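Visit report: the Zurngate societies fair, and what we pinched from it

Written up for the club blog by Uriel Insaurralde, outgoing social sec, who was promised travel expenses and has so far received a bus timetable.

For anyone who missed the last general meeting (most of you, I've seen the sign-in sheet), the exec agreed in November that somebody should go and look at how another students' union runs its societies fair. Ours has been the same for as long as anyone can remember: a sports hall, a lot of trestle tables, a man with a whistle. Zurngate had invited us twice. The second invitation had the word "again" in it, so off we went.

There were meant to be 10 of us. By the time the coach pulled out there were five, one of whom had thought it was the coach to the climbing wall. She stayed on and was very good company.

Getting there

The 248 goes nearly all the way, if you are ever tempted. We had booked a minicoach, which went all the way but by a route the driver described as scenic. I now know the Stenberg retail park from three sides. We arrived at twenty past ten for a ten o'clock welcome talk and slid in at the back during the bit about fire doors, so I can report that the fire doors are excellent.

Zurngate's union is a low building with a café at one end and what used to be a swimming pool at the other. The pool has been floored over and is now the main hall. It still has the depth markings along the wall. The debating society had been put at the deep end and had plainly been making jokes about it since eight in the morning.
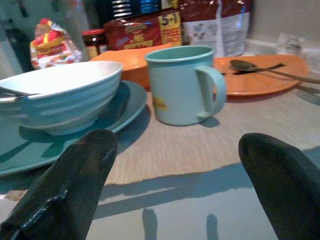

The first thing they do differently is that stalls aren't in alphabetical order. Ours are, which is why the archery club has a hundred new names every autumn and the yoga lot have a nice sit down. At Zurngate you pick a spot by lottery, with one rule: nobody who makes noise goes next to anybody who needs quiet. This was explained to me over the top of the samba band, by a woman from the chess club, who were next to the samba band. She said the rule was new.

The second thing is that each stall gets a card to fill in beforehand, and the card has to answer the same short set of questions. What does it cost? When do you meet? Do I need to be any good? What happens if I come once and hate it? I thought this was a bit school-ish until I walked along a row of them and found I could tell the clubs apart. Go and look at our own leaflets if you want a contrast. Mine from last year says "a friendly and welcoming society for all" and doesn't mention what we do.

The talk upstairs

At half past eleven there was a session called Handover Without Tears. It was given by the Zurngate elections officer, who had the look of someone who had seen tears. Her main point was that most clubs hold an election, clap, go to the pub and then lose the password to their own email account. She asked for a show of hands from anyone currently locked out of something. I put mine up. So did most of the room.

Her suggestion was that old and new exec should overlap for a month, with both names on everything, and that the outgoing person should write two sides of notes. No more than two. She had once been handed a ring binder. 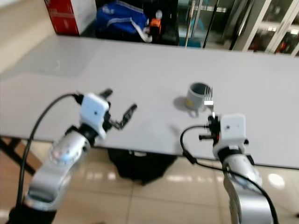

She also had views on role titles. Zurngate clubs used to be able to invent as many posts as they liked, and one of them ended up with more exec than members. Now each society has to have four, and may have others so long as it can say in a sentence what the person will do. The sentence goes on the ballot. Apparently this finished off the post of Vice President (Vibes), although he asked for a recount.

I asked about turnout, since ours is poor and I was getting tired of writing about fire doors. Her answer was to hold elections at the start of something people were coming to anyway. The film club votes before the film. The running club votes before the run, and she admitted that voting after the run had been tried and that people had signed things they later regretted.

There was a handout, and I have put it in the folder in the cupboard. It's the blue folder. The other blue folder is insurance.

Lunch, and the Nasution Room

Lunch was in the Nasution Room, which is up a flight of stairs, along a corridor, and down the same number of stairs. We were given a sandwich voucher each. The vouchers were good in the café at the opposite end of the building, so everyone went to the Nasution Room, got a voucher, and went back. I met more people on those stairs than at the fair itself, and if that was the plan then I take my hat off to them.

Among them was the president of their board games society, who told me they lend games out overnight on a signed slip. I asked what came back. He said the slips, mostly.
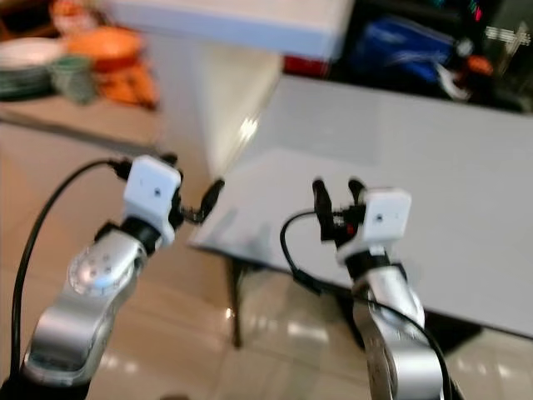
After lunch there was an hour of what the programme called "open surgery", where you could sit down with someone from the union office and ask about your own club. I went in with our room booking problem. To recap: we book the small studio for two hours, the dance society books it for the hour after, and the door code changes in between, so that whoever nips out to the loo at ten to nine doesn't get back in. The man from the union office listened to all of this, wrote down "door" and underlined it. His advice was to talk to the dance society. I hadn't thought of talking to the dance society.

The other four had split up by then. Two had joined things. I did point out that they don't study at Zurngate, and was told that Zurngate allows associate members at a small extra charge, so we have in effect paid for a coach to deliver our own members to somebody else's clubs. One of them is now in a ukulele group and rehearses an hour and a half from home. The climbing wall woman had found the climbing stall and was looking at it very steadily.

What it costs them

People always want to know this and I did ask. Stalls are free to societies. Outside businesses pay, and are kept in the foyer, where the Sorano bakery was doing very well and a gym was doing very badly right beside it. The foyer money pays for hall hire, the programme and the samba band, who are members of the union but drive a hard bargain.

Clubs also put down a deposit, returned if the stall is still staffed at closing time. I thought this mean, until three o'clock, when I looked up and every table had a person behind it. At ours you can hear an echo by two. 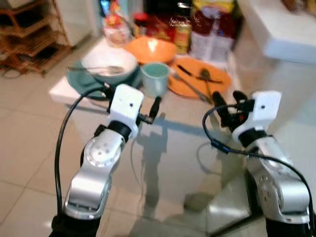
Things I'd like us to try

I am putting these to the next meeting, and as I'm leaving the exec I won't have to carry any of them out, so I have been generous.

The question cards. One side, same questions for everyone, no use of the word "friendly".

A month of overlap after elections, starting with the email password, which I am fairly sure is on a sticky note in the old office.

Voting before the quiz, not after it. The last time we did it afterwards we had to explain to the union why a cartoon duck had come second.

A sentence for each role. If you're thinking of standing and want to know what social sec involves, come and find me and I'll give you my two sides. At the moment it's three sides, but a lot of the third is about the coach.

Somebody to talk to the dance society.

Zurngate would like to come and see our fair in return. I've said they'd be very welcome and have asked for a bit of notice, so that we can find the man with the whistle and hide it. If you'd be willing to show visitors round for an hour, put your name on the sheet by the kettle. Expenses are payable, I'm told.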